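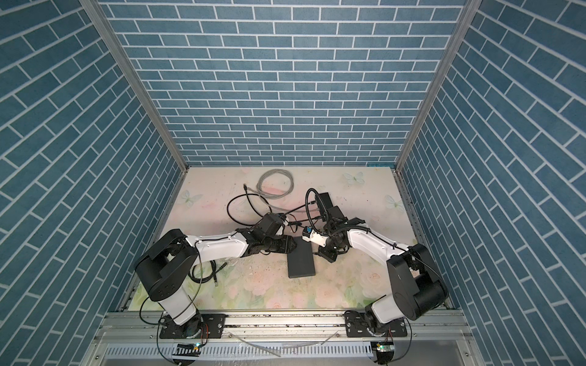 Blue brick print on the walls, flowered mat on the floor.

September 2, 2024

Wallpaper paste, second round. Trarach says its new powder holds printed paper on bare plywood with no primer. I doubt it. They said the same in June about the old powder, and four of the six boards from that batch had lifted along the seams before I got to the end of the sheet.

Mixed the first bucket to the label. Lumpy. Mixed the second one slower, with the water in first, and got fewer lumps but a thinner paste. The label gives one ratio for "all papers," and I don't believe any one ratio suits both a heavy vinyl and the cheap stuff from Tokimport.

Boards 1 to 3: Trarach, no primer.
Boards 4 to 6: Pawłowska ready-mixed, no primer.
800 g weight on each seam overnight. Same roll of paper for all six.

Sławomir Chmielewska thinks the June failures were down to me overworking the seams with the roller. Could be. He did his own boards with a brush and lost one as well, so I'm not ready to take all the blame. This time we each do three and swap halfway.

Pattern matching is its own headache. Brick prints show every slip, and the repeat on this roll isn't what the wrapper says. I checked it against the tape twice. Florals forgive you a lot more, especially the washed-out ones.

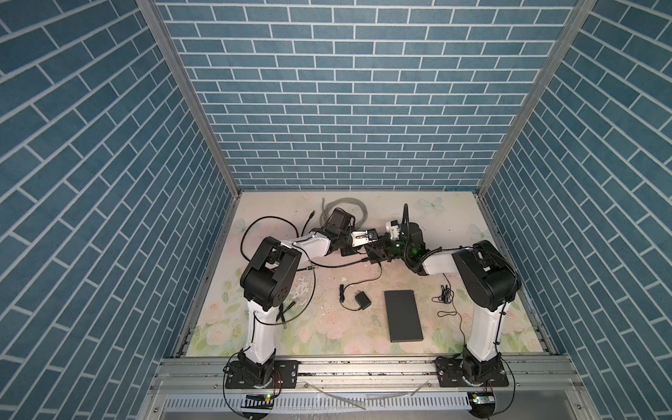 Cost, for what it's worth

The Tuvolik quote came to 3290 for the full order, paste included. Left out of it: lining paper, delivery, and any word on what happens if the seams open. I asked. The reply was a link to the brochure.

My feeling is we're paying for the word "primerless." A coat of plain size would probably do the same job. Need a control board with size on it before I say that out loud to anyone who signs for things.

To do: cut the control board, find the good seam roller, ask Trarach which plywood they tested on. Peel check on all boards once the weights come off.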